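4.2 Recalculation and the order of custom functions

We turn now to a matter that gave us more trouble than we had expected when we began the work, namely the order in which a spreadsheet program calls user-written functions when a sheet is opened, edited or saved. Most people who write such functions think of them as little sums that happen once, when the cell is filled in. In practice the program may call them many times over, and a function which does anything slow, such as fetching a file or reading a long table, can make an otherwise pleasant sheet very tiresome to use.

For the tests in this section we used Kordale, our small add-on loader, together with the shared workbook kept by the Brisstead office. The workbook has 1740 formula cells, of which 213 call a function supplied by an add-on. It had grown up over several years under many hands, and we were rather fond of it by the end, untidy as it was. We left the formulas just as they stood, apart from 2 cells that pointed to a sheet which had since been removed.

With the default settings, opening the workbook caused every add-on function to be called at least once, and 49 of the cells were worked out again before the sheet settled. Nearly all of these repeats came from cells that take a whole column as their input. When any one value in the column changes, the program marks the entire range as stale and starts afresh - a sensible and cautious choice for built-in functions, which are quick, but an expensive one for ours. The Luangrath workbook, which we tried in February with the same loader, showed the same pattern on a smaller scale, and we take some comfort from that.

Our remedy is a plain one. The loader keeps a note of the arguments passed to each function and the value that came back, and if the same arguments turn up again within a single pass, it hands over the stored value without calling the function at all. The notes are thrown away when the pass ends, so that a value is never carried over from one edit to the next. Authors who would like to opt out may mark a function as volatile, in the way that Wosport scripts already allow, and the loader will then leave it well alone.

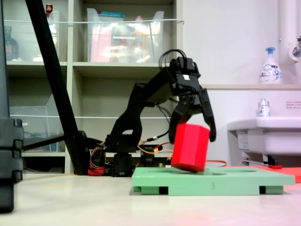
Figure 3. Gripper with its fingers around a red octagonal block at the green tray.

Does storing results in this way change the values shown in the sheet? Only for functions that depend on something besides their arguments, such as the clock or a random number, and these should be marked as volatile by their authors.

We did consider keeping the stored values between sessions, written into the workbook itself, and a trial version of the loader did so for a while. It made opening the file quicker, but the saved copies grew larger and it was hard to tell when an old value had been left behind after a function was rewritten. We have set the idea aside for the present, and the timings in section 4.3 were all taken without it.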